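3.2 Folding, coiling and putting away of short cables

The second part of the study looked at charging cables, which in the household survey were the item most often kept "anywhere" (drawer, windowsill, bottom of a bag). We wanted to know which way of making a cable small survives being put in a tub with other cables and taken out again. Length was kept to 2 m or under. Longer leads behave differently and are left for later work, see Section 5.

Two shapes compared. The coil: cable wound round on itself into a small ring. The hank: cable doubled back and forth into a long narrow bundle, loop at one end. No ties, no clips. Earlier work by Slanina used a Velcro strap throughout, and we think this hid most of the difference between the two shapes, as a strapped cable stays put whatever you do with it.

Cables were of two sorts, plain black and braided. The braided ones are stiffer at the bend and the sleeve has a tendancy to twist when folded, so the loop end of the hank does not lie flat. Not corrected for. Plain cables took either shape readily. All were bought new and left unwrapped for a week before use, to let the factory bends relax a bit.

Total of 288 trials, split evenly between shapes. Each trial: cable made up, laid on the table, placed in the tub, lifted out by the nearest strand. A trial counted as failed if the bundle opened past the first loop or if a second cable came up with it. Scoring was done by Espinoza, with 40 trials scored again by Slanina; disagreements were settled by talking them over, and in most of these the question was what counts as "open".

Coils failed in 62 trials. Hanks did better with the braided sort, and hardly differed from coils with the plain. Our reading is that the weave grips itself where strands run side by side, and a ring gives it less to grip. The connector matters too. Where the plug lies along the bundle it stays out of the way; where it sticks out it catches on the next cable, and most of the double lifts came from exactly this. We did not control for plug postion at the start and should of done.

The table also held boxed goods used in the Wumby sorting task (Section 3.3). These stayed at the back and were not moved between cable trials.

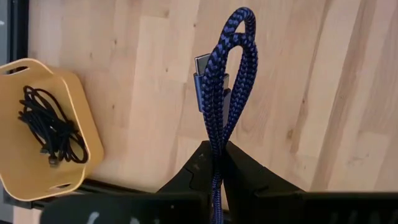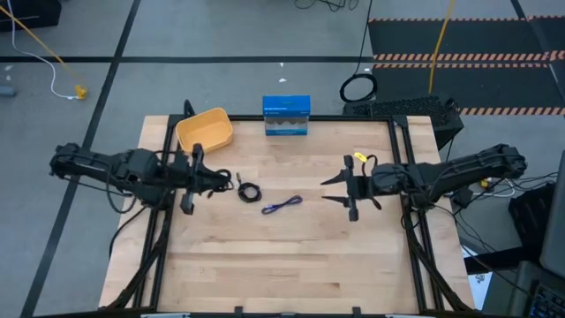
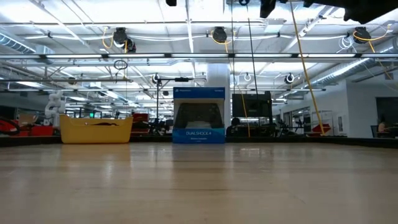 Figure 4. Cable task and table. First: braided cable as a hank, USB-C plug against the strands. Second: coil and hank on the table. Third: tub and boxed controller at the far edge.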